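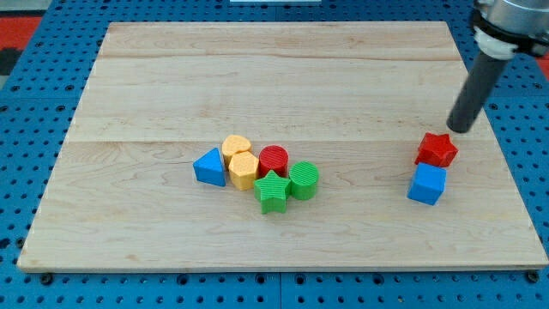 The robot cell at Trurkell gets its calibration check before anyone else in the building has finished coffee. The technician who looks after it has done the job for 4 years and keeps the routine short. The arm is sent to a handful of known points over the work board, and she watches where the end tool stops. One of the points is above a block, and she likes the red star for that, with the dark tip brought down close over it. "A star has a middle you can find by eye," she said. "If the tip is off to one side I see it before the software tells me."

The board itself takes up more of her time than the arm does. It is pale wood, bolted down at the near corners to a blue pegboard table, and the bolts work loose. She puts a wrench on them every 200 hours of running. "People blame the arm first," she said. "I had a fault in July that looked like a bad joint. I pulled the cover, checked the cable, checked the brake. It was the board. It had moved 2 millimeters."

The arm was moved over from the Mudwood site, and its service log came with it. The log is a paper binder, now at entry 809, and she still writes in it by hand. Most entries are one line: bolts checked, tool wiped, collar tight. The longer ones are about the end tool, a plain cylinder that replaced a gripper from Hillier. She prefers it.

"The gripper had fingers, and fingers get bent," she said. "With this one I look at the tip for wear and I look at the collar. If the collar has turned at all, every point you taught it is wrong – and it will run like that all day without a single error."

Asked what she would change, she named the table. The holes fill with dust, and a bolt that goes into a dirty hole feels tight when it isn't. She cleans them with a shop vacuum and a bottle brush. A steel plate has been priced through Ajayi, but the order has not gone in. Until it does, she plans to keep the wrench on the hook by the door.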